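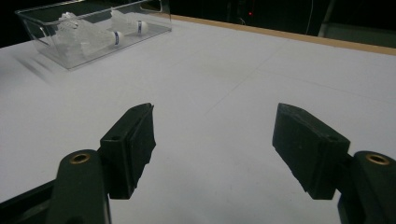
The Ondodine hand-held gripper is our answer to a question we hear a good deal at Drukow, namely how a small team can gather enough examples of everyday handling to teach a robot something useful, without tying up the robot itself for weeks on end. You hold it, you do the job as you would like the robot to do it, and the camera records what the fingers see as they go. Any job will do, really, so long as it fits between the jaws, and we are rather fond of awkward, light things like the shuttlecocks in their clear plastic box, all feathers at one end and a rounded base at the other (lovely practice for a learner!). The two black fingers open nice and wide, and the brass-coloured inserts sit one on each side, so you soon get a feel for where the middle is.

What comes in the case

One gripper with jaw pads fitted, 3 spare pairs of pads, a charging lead, a wrist strap and the printed handbook. The Lindholm carry case is included in the price. The Dorby table clamp is sold separately, and customers who record alone do tend to come back for it.

Recording with it

A full charge gives you 8 hours, and you can start and stop each take with your thumb. We would gently suggest keeping your takes short and starting each one from a slightly different spot, with the box turned or moved along a little, as a learning system gets far more from variety than from the same tidy movement over and over. Do keep the fumbled ones too, in a folder of their own.

Care

Wipe the pads with a barely damp cloth. Scuffs on the inner faces are ordinary wear, but change the pads in pairs once the grip feels uneven.

Price and delivery

£459 including the case. Orders placed now leave us within 23 working days.

Page updated 19 Sep 2020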